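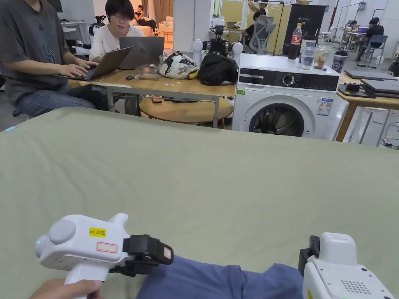 Grünes Laken, zwei weiße Handgreifer

1/ Thread zur Stockfechtschrift von Bednárik, Druck Sonitz 1842. Es geht um die Mensurlehre und um einen Übersetzungsfehler, der sich durch die neuere Literatur zieht.

2/ Das Buch behandelt den einhändig geführten Spazierstock. 21 Lektionen, davon die ersten vier ohne Partner. Tafeln gibt es keine. Alles, was wir über die Stellungen wissen, steht im Text.

3/ Bednárik unterscheidet drei Mensuren: weit, mittel, eng. Weit heißt bei ihm: Treffer nur mit Ausfall. Mittel: Treffer mit gestrecktem Arm ohne Schritt. Eng: Griff an den Stock oder das Handgelenk des Gegners ist möglich.

4/ Bezugspunkt ist dabei durchgehend die vordere Hand des Gegners, was für die Zeit nicht ungewöhnlich ist. Wer vom Rumpf aus misst, steht in jeder Lektion einen halben Schritt zu nah.

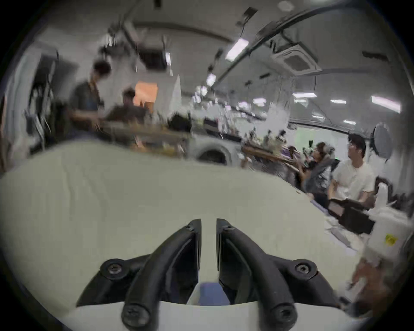

5/ Zum Fehler. In Lektion 9 steht »den Stock binden«. Audrey-Anne Kennedy gibt das in der englischen Ausgabe (Natetti, 2000) mit einem Verb für »festhalten« wieder. Gemeint ist aber Kontakt Stock an Stock mit Druck, freie Hand bleibt hinten an der Hüfte.

6/ Folge: Die Lektion wird heute oft als Entwaffnung unterrichtet. Dann passt die anschließende Riposte zum Knie nicht mehr, weil die Fußstellung dafür fehlt. Kennedy merkt das in einer Fußnote selbst an, hält es aber für einen Druckfehler im Original.

7/ Gegenprobe: Lektion 14 verwendet für den Griff mit der linken Hand ein anderes Verb (»fassen«), und zwar konsequent. Die beiden Begriffe werden im ganzen Buch nicht vertauscht.

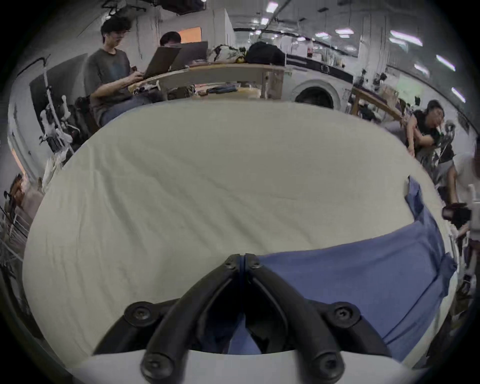

Weißer Stoff mit weichen Falten

8/ Material: Bednárik verlangt Hasel, entrindet, ohne Metallzwinge. Länge vom Boden bis zum Hüftknochen. Wir üben mit dem Kilard in 82 cm, Rattan. Der ist leichter und federt stärker, die Bindung in Lektion 9 rutscht damit früher ab. Wer das Stück sauber testen will, nimmt Hartholz, langsames Tempo, Maske und feste Handschuhe.

9/ Offen ist für mich die Schrittfolge in Lektion 17. Der Text nennt zwei Schritte links hintereinander, ohne den rechten Fuß zu erwähnen. Nachstellen oder Kreuzschritt – beides geht, beim Kreuzschritt steht man allerdings kurz mit dem Rücken zum Gegner.

10/ Die Transkription der Lektionen 9 bis 14 stelle ich im November online, zeilengetreu, mit der alten Schreibung. Hinweise auf weitere Exemplare bitte per Nachricht, gern auch unvollständige.

Diese Seite verwendet Cookies. Einstellungen | Akzeptieren
Kontakt | Impressum | © Alle Rechte vorbehalten | Nach oben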